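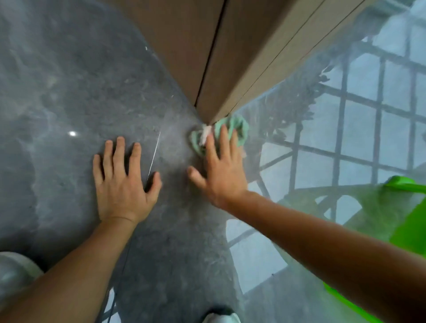 What does a planner need before it can wipe into a corner? A contact model, a decent guess at where the floor ends, and permission to lean on something.

Speaker notes, Billutine tooling meetup, 28 April 2024
Nusrat Talpur

(Slow down here, people are still finding chairs.)

I love this problem. Open floor is easy to plan, but the last inch by the cabinet is where our controller, Ritchie, used to give up. It treated the second arm as idle. People brace! One palm down, the other hand pushing the cloth, and both contacts go into the same force budget.

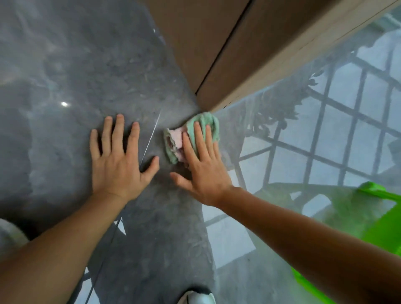 Left hand braced, right hand on the cloth.

Ask the room which edge the depth estimate gets wrong. Polished stone sends back the window grid, and the old perception node happily built a second room under the floor. Euan MacAulay's fix — mask anything below the fitted plane, then refit — took three tries and I still think it's beautiful. Show the log viewer, not the code.

We replayed 3,689 clips through Vedesow. Skip the table if I'm past nine minutes. 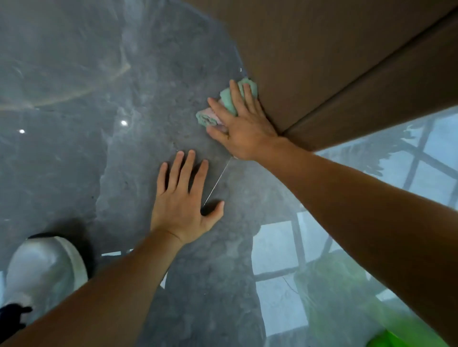 So the cloth is the other half of it. We don't model folds. The planner tracks the fingertips and a soft blob under them, and it replans whenever the blob stops moving with the hand. Cheap, and it runs on the little computer in the Skoltville lab with room to spare.

Open question for the end: how hard should the brace press when the wiping arm is near full reach? Leave time, I want ideas.

We use cookies to remember your settings. Accept | Manage

Comments (2)

plane_fitter: Does the mask survive a step down, like a shower tray?

Nusrat: Not yet! One plane per room for now.

Related
Replaying contact logs in Vedesow
Ritchie release notes, April
Two arms, one force budget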